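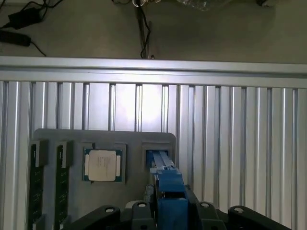 # Unit 4: Energy, hunger and rest in a survival game

Course: Designing Small Mobile Games
Instructor: Hernán Arango

Please read these notes before the lab. They continue the unit about movement, so I assume that your animal can already walk, run and turn on the map. If it cannot, finish that first, otherwise you will have nothing to test.

## 4.1 What is a "need"

A need is a number which goes down with time and which the player must bring up again. Hunger is the most common one. In our class project, *Alwood*, the player is a fox, and the fox has three needs: food, water and sleep. Every need starts at 200 points.

Many students ask why we do not use 100. With 100 you soon want to subtract half a point, and then the display jumps or shows decimals. With 200 we can stay with whole numbers for most of the events in the game. You can still draw the bar as a percentage.

## 4.2 Speed of the drain

The most frequent mistake in last year's projects was a drain that is too fast. The player eats, walks to the river, and is hungry again before he drinks. This feels like work.

For Alwood, start with these values:

| Need | Lost per game hour | Lost when running |
|------|------|------|
| Food | 5 | double |
| Water | 8 | double |
| Sleep | 4 | no change |

A game hour is 70 seconds of real time. Do not connect the drain to the frame rate. On an old phone the fox would starve more slowly than on a new one, and I have seen this in a finished game. Use the elapsed time since the last update.

## 4.3 Warning before punishment

A player on a phone is often distracted. He looks up at the bus stop and comes back. So the game must speak early enough:

- Under 70 points the bar changes color and pulses one time.
- Under 29 points the fox walks with its head low, and there is a short sound.
- At zero the fox loses health slowly. It does not die at once.

The sound should not repeat. In the first version of Skalton (the island game we looked at in Unit 2) the stomach sound played every few seconds, and the testers simply turned off the volume – then they also missed the wolves.

## 4.4 Where to put the food

Now the map becomes important. If berries are everywhere, hunger has no meaning. If they are only in one corner, the player never leaves this corner.

Take the forest map, Ivgate, and mark the den. Draw a circle as wide as the fox can run in one game hour. Inside the circle put small food only: berries, beetles, eggs. Outside put the rabbits and the fish. The trip to the big food must cost something, but a player with full bars should always be able to go and return.

Remember that prey also moves. A rabbit which escapes has cost the player energy and has given nothing back. Two failures in a row are acceptable. After the third one I recommend to make the next rabbit a little slower, and not to tell the player.

## 4.5 Sleep

Sleep is difficult to design, as nothing happens on the screen. We will compare two solutions in the lab:

1. The screen goes dark and the clock jumps forward. Food and water drain at half speed.
2. The fox sleeps in real time and the player cares for the cubs.

The second one is more work – you need the cub behavior from Unit 6, so for now build only the first.

## Exercise

Work in pairs. Give your build to the pair at the next table and let them play without any explanation. Write down the moment when they first notice the food bar, and what they do after it. Change one value only, then let them play again.

Hand in both builds and one page of notes. Use the Ahmadpour template for the notes, it is in the course folder together with the Ivgate map file.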